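Sorting Other People's Clothes: speaker notes

Talk for the spring resale and reuse meetup. 30 minutes, with 11 for questions if I don't ramble.
Version 2022-07-01, the one with the shorter opening.

OPENING (no slide, lights up)

Ask for hands. Who here has a system for sorting used clothing? Keep hands up if the system has a name. Keep them up if somebody was paid to come up with it.

Wait. Let the people with their hands up look at each other.

Say: I've been through four named systems in my working life and I'm going to be rude about most of them. If one of them is yours, come find me afterward, I'll buy the coffee.

My main claim, said early so no one has to sit through the whole thing for it: most sorting advice is written by people looking at clothes that are already folded. The pile comes in as a pile. Any method that starts with "lay the garment flat" has skipped the part that takes the time.

PART ONE: THE HEAP

Talk about what the hands do first. You reach in and grab whatever is on top, and half the time you don't know what it is. Thick cloth is the worst. A T-shirt gives itself away as soon as you lift it. Something heavy keeps its rolls and folds, and you can be holding a good fistful before you find a sleeve, a leg or a hem.

The Plollden guide (slow down here, people will know it) says each item should be "identified at first touch." I'd like to meet the person who wrote that. I tried it in January with a bag of heavy winter stuff and called two out of the first five wrong. A sweatshirt turned out to be pants. I'd have put money on it.

Put up the close one now.
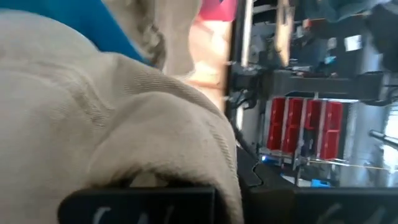
Heavy beige cloth, close up. Sweatshirt?

Leave it up for a few seconds. Ask the room: what is it? Take three or four answers. Whatever they say, ask how sure they are.

My best guess is a sweatshirt, and I'd still only call it a guess. There's a fine diagonal twill in the weave, which makes me want to argue with myself. What you get from that distance is color and texture. You don't get size, you don't get condition, and you certainly don't get whether it's worth four dollars or nothing.

Point to the bit of bright blue at the top left, with the fuzzy border. Second problem with first touch: things travel in groups. You pull on one and find another one behind it. Don't spend long on this, everybody in the room has done it.

Skip if behind: the story about the duvet cover with seven socks in it. It gets a laugh but it eats two minutes.

PART TWO: COLOR, AND WHY I DON'T BUY IT

This is where I lose friends.

Sturar's method is sort by color first, garment second. The argument goes that color is quick to see and anyone can do it with no training. Fine. I agree it's quick. My trouble is what you have at the end of it, a bin of brown things. Then you have to sort the brown things.

They quote a number for this, 1188 items in one shift. Read the number out, then stop. Ask what counts as an item. Ask what counts as a shift, and how many people were in it. I've asked. The answer was a brochure.

And color is less easy than they make out. Tan, beige, khaki, sand, camel, oatmeal. Put two sorters on opposite sides of a table under one bad tube light and listen to them. Navy and black are worse. I've seen grown adults carry a pair of pants to the window.

To be fair (I should be fair once per section): if you're baling for rags, color first makes sense. If you wash before you sort, it makes sense then too, darks with darks, as your mother said. For resale I haven't seen it save a minute.

PART THREE: BINS

Move to the table if there is one, it helps to have something to lean on.

The cheapest change you can make is to the container. I'm suspicious of cheap changes, so I ran this one for 20 sessions before I'd say it in public. Plain plastic bins, different colors, one meaning each. The bin has the color and the clothes can be whatever they like. That took the beige arguments out of our room almost overnight, and I was annoyed, having put a lot of effort into a paint-chip chart.

Ferraro sells a labeled set for this with a printed insert. The insert is where I'd save your money. Tape works. A marker works.

What bins don't fix is volume. A bin has a rim and people treat the rim as advice.
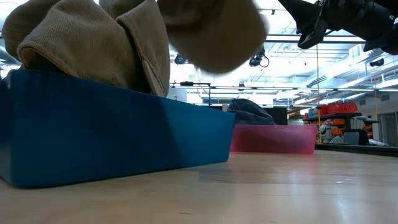

Nneka Nnaji told me that if the cloth is over the rim the bin is telling you the category is too wide, and that buying a bigger bin only means you find out later. She would split it in two the same day, heavy things and light things, and leave the smaller bins alone until they filled up too.

I went back and forth on that. My first reaction was that you can go on splitting until you have a bin for every shirt. But on the heavy stuff she has a point. Thick hems and stiff folds stand up in a bin, they won't settle like knits do, and something like that tan heap takes up a lot of air for the number of garments you may have in there. Denim does it as well. Say this while the blue bin and the pink one are both still up, so they can compare how high the tan sits with the dark blue mound in the pink.

If anyone asks about pressing it down: I'm against it. You save a little height and you get creases you'll be steaming out later. I've lost this argument at my own workplace, so say it with some humility.

Also mention hems and openings. A droopy fold over the edge catches on sleeves, on watch straps, on the next bin when you slide it along. Pull it in or take it out. Small thing, leave it small.

PART FOUR: THE TABLE

Quick one. A smooth wooden tabletop is better than anything padded. Padded tables were a fashion for a couple of years, the Flela people were very keen, and I never understood what the padding was protecting. Cloth doesn't bruise. On a smooth top you can drag a heavy garment toward you by one corner and it opens itself a little on the way, so you may find the neck or the waistband without lifting.

Keep one end of the table clear. Bins on one side, hands on the other. I've visited places where the bins crept inward all morning until people were sorting on top of the bins, and everyone was tired and no one could say why.

Check time here. Should be at twenty-two minutes. If over, drop Part Five and go straight to the handout.

PART FIVE: WHAT I'D WANT SOMEONE TO PROVE TO ME

Read these as they are, don't decorate.

I'd like to see one timing study that starts with a tangled heap and includes the untangling.

I'd like to see a mistake rate next to every speed figure. A fast sorter who puts wool in with the towels has made work for somebody else.

I'd like to see results from the last hour of the day, when the easy things are gone and what's left is the big stuff nobody wanted to pick up.

And I'd like the people selling the method to stay in the room while it's tried. That's when the questions get good.

My own numbers don't meet this standard either, by the way. Twenty sessions in one room with one set of people is a habit, and I've told you so. Take the bins, they're cheap. Doubt the rest until you've done it yourselves.

HANDOUT AND QUESTIONS

Handouts are in the gray folder, single sheet, front only. Tell them the phone number on the bottom is the old one and to use the email.

Likely questions: shoes (no opinion), smell (open a window, then we can talk), kids' sizes (separate bin from the start, don't debate it), whether I've tried Sturar's new version (not yet, waiting for them to send it).

Return the clicker to the front desk.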